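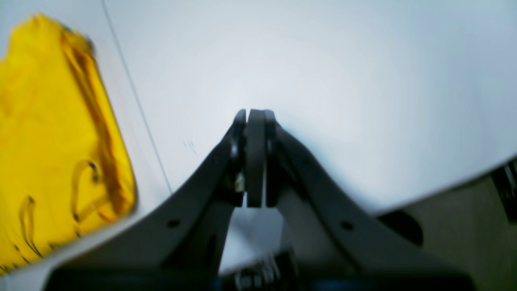 OPINION | WORK

I love that a machine can finally do something with a shirt. Anyone who has worked in a laundry knows cloth is the hard part. It slumps, it twists, it never lands the same way twice.

At Skunis, the linen and workwear service where I spent October, the folding arms have taken over a share of the flat work – 1596 pieces in one week. I expected long faces on the floor. What I got was Apinya Kaewkla showing me her wrists, which she says she can turn again without wincing!

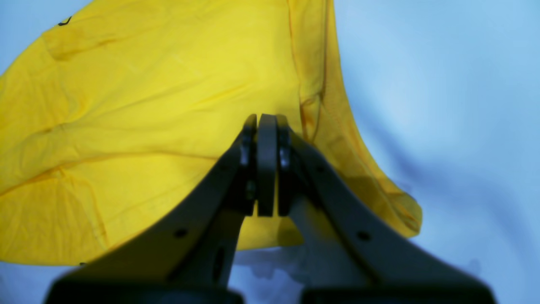 Fingertips closed on yellow cloth at a seam.

I'm all for this, with one condition. The people who know cloth should be the ones teaching the arms, and they should be paid for it. Apinya can tell by feel which hem will pull crooked. That's skilled labour, and for years it was on the lowest line of the pay sheet. Skunis moved her up a grade when she started training work, and she got a say in how the shifts run too.
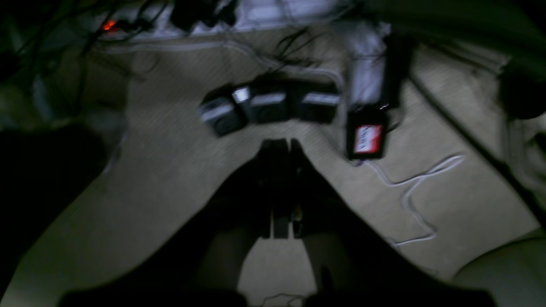 Will the arms mean fewer jobs?
Fewer folding jobs, most likely, so retraining has to be agreed on before the machines are switched on.

Some workplaces will skip that part, and I'd back any crew that digs in its heels over it. A bad rollout leaves people minding a machine for the same wage, with their breaks set by its pace.
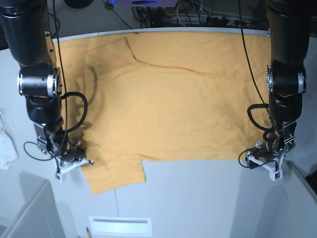
By Sunee Thepsuriya
Dec 10, 2023

Still, I came away excited. I folded hotel sheets for two years and my shoulders remember all of it. If an arm wants that job, let it have the job – and give the folder the first crack at the better one.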